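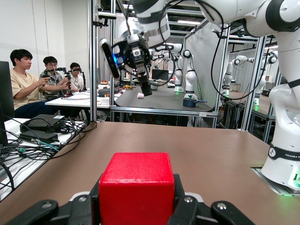

Victor Muriithi asked after the last report why the gripper on cell 2 had needed so much attention when the arm itself had given no trouble. Most of this report answers that.

Waltgate handling cell, progress to 2025-12-08

Work on the cell this period was mainly on the gripper and its wrist camera. The arm has passed its joint checks and has not been opened.

Finger pads. The pads were wearing unevenly, the left one faster. Atieno Magesa traced this to a finger mounted slightly out of square. The finger was taken off, the seat was cleaned and the screws were done up again to the torque on the Grukent sheet. Pads are now looked at every morning and changed as a pair. We have 19 pairs in stock, enough to last until February at the present rate.

Grip test. After refitting, the cell ran 505 picks with the wooden test cubes. It dropped two, both early on, before the closing force was reset. The earlier test, on the old pads, was stopped at 157 picks when a cube slipped and jammed under the left finger.

Wrist camera. The bracket had worked loose and the picture drifted during long runs. It now has locking washers. Calibration is repeated whenever the gripper comes off, and the result goes in the cell log with the name of whoever did it.

Cables. The gripper cable was rubbing at the wrist and has been replaced. The new one has a longer loop and a clip at the elbow. The spare from Mohamedi came with the wrong connector and has gone back. Until the right one arrives we have no spare, and a failure would stop the cell for several days.

Spending. Pads, washers and the cable came out of the maintenance line, which remains within budget. The Voritz service visit has not been invoiced.

Next period. Repeat the grip test with the smaller cubes, fit a cover over the cable clip, and finish the written procedure for changing pads. Atieno will send the draft to Victor for comment before it is put up at the cell.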